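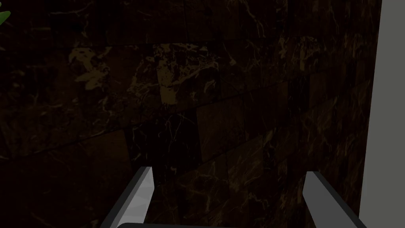

Can the second arm be bought inside the present grant?
It can, if we take the lease for the computing machine and move the purchase of spare parts to the next period.

Progress report, Henari project
Equipment and budget part
24th October

Since the last report we have asked for offers from two suppliers, Sikis and Zomard. Both offer an arm with the reach we need. The offer of Zomard is lower by 3071 euros, but it does not include the gripper or the mounting plate. When these are added, the difference becomes very small. Sikis also gives two years of service, and for this reason we propose to order from them.

The simulation work continues in parallel. The team uses a simulated interior with a two-finger gripper, and one of the views has a dark marble wall with gold veins. We want to keep dark, polished surfaces in the test set, as our partner Paquette has asked for them in its lobby application. The licence for the simulation software is paid until December. The renewal was not in the first budget and we ask that it is added under running costs.

Delivery of the arm takes 56 working days from the signed order. If the order is signed this month, the arm will not come before the end of the year, and the installation must be planned for the spring. The floor plate and the safety fence can be ordered later, because the local workshop keeps them in stock.

Regarding the gripper fingers, we have decided to buy one extra pair at a price of 300 euros. In the first plan there were three pairs. The other two pairs are moved to the next period together with the spare cables.

Points still open:
Insurance for the transport. Sikis has sent the conditions but we have not received the final price.
The lease contract for the computing machine. Our legal office is reading it now.
Training for the operators. Both suppliers offer it, and the cost is in neither of the two offers.

We kindly ask for your approval of the change between the budget lines before the order is signed. The revised table and the two offers are sent separately.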